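Bromby Stair Rail
Wooden handrail with metal balusters, made to measure for straight and curved stairs

Maker: Storkon
Range: Bromby
Order code: 742
Page updated January 12, 2018

We have sold stair parts for a long time and Bromby is still the range we get most excited about. It's a proper wooden handrail you can close your hand around, carried on slim metal balusters, and it bends. Tight turn at the foot of the stairs, long lazy sweep on the way up, a sudden kink where somebody moved a doorway years ago – Bromby will follow it, and the joints are lovely.

What you get
Handrail in lengths of up to 3000 mm, straight or curved to your template
Metal balusters, upright or shaped
Wall brackets for the outer side of the stairs
Jointing bolts, plugs and a strip of matching wood for filling
One tin of Fluseck rail oil

Colours
The wood comes in natural, mid brown and dark brown. Dark brown is my own favourite against white walls, and it's the one to go for in a public building, where hundreds of hands a week would soon leave their mark on a pale rail. Metal is black or dark grey. Other colours can be done if you're patient (add a few weeks) and please send us a painted sample, as we can't match from a screen.

Curved sections
These are glued up in layers around a former in the Sárközi workshop, then shaped by hand. Every curve is different, so we need a template before we can give you a firm price. Lining paper taped to the wall and drawn along with a fat pencil works brilliantly. Mark the nosing of each step on it, and write "top" at the top! We've had them come in both ways up.

Fixing
On the open side, the balusters go into the steps or into the top of a low solid wall, whichever your stairs have. On the wall side the rail sits on brackets, spaced no more than 700 mm apart. You want 2 people for anything curved, one at each end, and a dry run with no glue before you commit. If the wall is plasterboard, find the studs first or put in a timber backing.

Stairs and landings together
The same balusters are sold in straight runs for balconies and mezzanines, so the railing upstairs can match the stairs below it. It makes such a difference in a tall room, where you see the whole lot at once from the floor. Heights and gaps have to meet the rules for your building – ask your building control officer before ordering, and we'll cut to whatever they tell you.
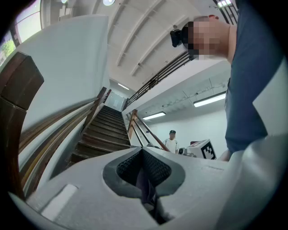 Wooden handrails and metal bars on the stairs.
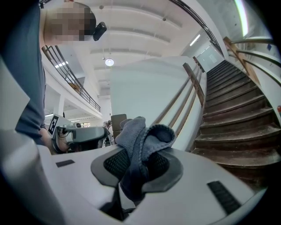

Looking after it
Wipe the wood with a damp cloth and dry it straight away. Once a year, rub in a thin coat of Fluseck, leave it for twenty minutes and take off whatever hasn't soaked in. November is a good time for it, before the heating has been on for months. The metal only needs dusting. Check the bracket screws while you're down there.

Delivery
Straight lengths are kept in stock. Curved work takes six weeks from the day we receive your template. Long pieces come on a flatbed and the driver will need somewhere to pull in, so please mention narrow lanes or low arches when you order.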